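3.2 Head camera and arm setup in the simulated cell

All runs in this section use the same simulated mobile manipulator, placed in a furnished apartment from the Corkmont set. The robot model was supplied by Stulell and loaded into the Flallance simulator without changes to its joint limits. Before each batch we checked three things by hand: the height of the head camera, the rest pose of each arm, and the collision shapes on the grippers.

The camera check took the most time. Our first settings pointed the view too far down, so that the top of the body filled much of the image and the work surfaces were left out. We raised the pitch in steps of 2 degrees until the body top took up only the lower edge and both the kitchen island and the long table could be seen from the start position. The view used in all later runs is given in Figure 4. One arm stands in view with its gripper pointing into the room, and the other is out of view. We kept this layout - moving the start position to bring in both arms put the base too close to the furniture.
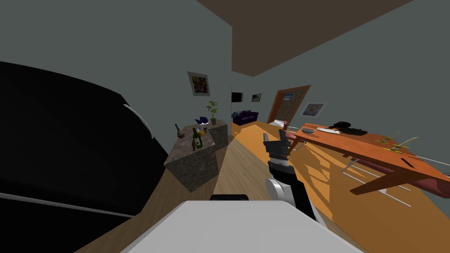 Figure 4. Rendered head camera view at the start position. The island and its bottle, small items and potted plant are at middle left; the long table is at right.

3.3 Upkeep between batches

The model drifted in small ways over long sessions. After roughly 200 resets the finger joints no longer closed to the same gap, and the logged grip width was off even with nothing held. We traced this to rounding in the saved joint state, which was written out and read back at every reset. The repair was to load the rest pose from the original Stulell file each time and to discard the saved state. With this in place we completed 1,565 resets with no change in the logged gap.

Collision shapes were rebuilt whenever the gripper mesh was edited. We did this 17 times in all, mostly while adjusting the finger pads. The Sembiring log viewer was used to compare contact points before and after each rebuild, and any rebuild that moved a contact point on the fingers was rejected and done again.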